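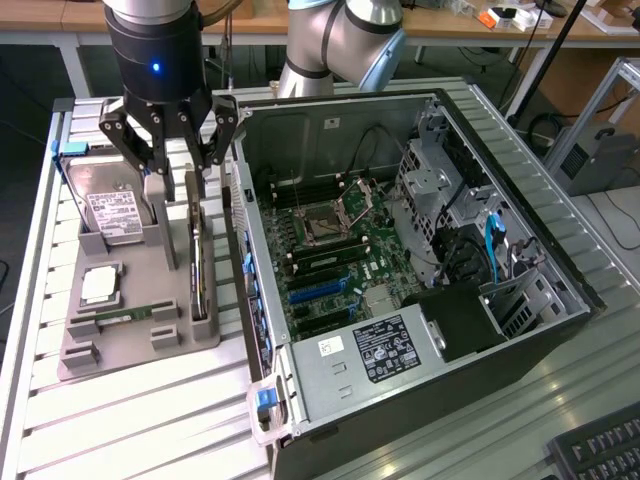 Grudo parts notes, README. These files cover the desktop tower layout we use for practicing basic part swaps: processor, memory, hard drive, graphics card. I was asked to write down what goes where, and I have tried to keep out the claims I could not check. The old version said the tray "holds everything needed for a full rebuild." It doesn't. There is a pocket for the processor, a long channel for a memory module and a narrow slot where the hard drive stands on its edge, and the four raised gray blocks lower down only mark places for more parts. Anyone who plans a session from the old text will come up short.

Contents

parts.csv: one line per part, with the slot it belongs in
order.txt: suggested order of work
notes.txt: complaints, mostly mine

Order of work

With the tower on its side, lift the socket frame before you pick up the processor. Then memory, then the drive in its carrier. The graphics card goes last in order.txt. Pirmin Zwahlen wants it first and may be right, but he has not timed it both ways, and neither have I.

What I don't believe

The Holzer sheet gives 200 swaps as the life of a memory latch. I found no test behind that figure. Look at the latches instead, and replace any that won't click.

The sheet also calls the layout "self-explanatory." Of 16 people who tried it in February without help, 14 asked which way the memory module faced. Match the notch to the key in the slot. That sentence now stands at the top of order.txt, where it should have been from the start. 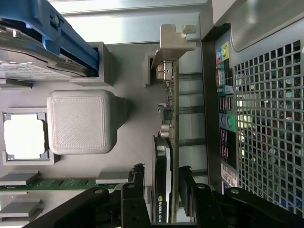 Waltraud Mayrhofer

Part names

Blue carrier: the plastic holder for the hard drive. Two files called it a "bay," and I changed both. The gray bracket next to it keeps the name "bay bracket."

Socket cover: the white square inside the socket frame. Don't enter it as a processor.

Block: the large off-white printed piece beside the socket. It has been called a spacer, a dummy and a cooler in various files. I use "block" until somebody shows me a drawing.

Known gaps

No cable list. Screw sizes are missing too. parts.csv has 2 lines with no slot given, left blank on purpose. Please don't fill them with guesses.

Corrections go to Glória Abreu, with the line number.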